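3.2 Pattern recall in secondhand shoppers

Shoppers were asked at the door what they remembered seeing. Two shops, Plorden and Renley, 150 people in all, November only. Most could name a color. Far fewer could name a pattern, and when they did it was nearly always the loud ones - plaid, polka dots, leopard. Small checks got mixed up a lot. 56 people used "plaid" and "houndstooth" for the same coat, sometimes in one sentence. We kept both words in the coding sheet and did not correct anyone.

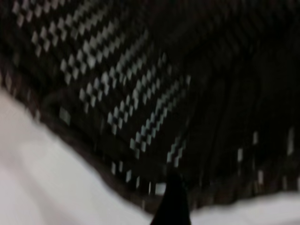 Figure 3. Dark brown cloth with pale checks in diagonal bands, the type coded as "plaid or houndstooth".

3.3 Limits

Small sample, one season, winter stock mostly. The Renley shop moved its racks halfway thru, so 30 of the interviews there come from a diffrent layout. We ran the numbers with and without them - same order of patterns both times. Age was not asked. Should have been. Valdebenito shop data came in too late and is left for the next paper.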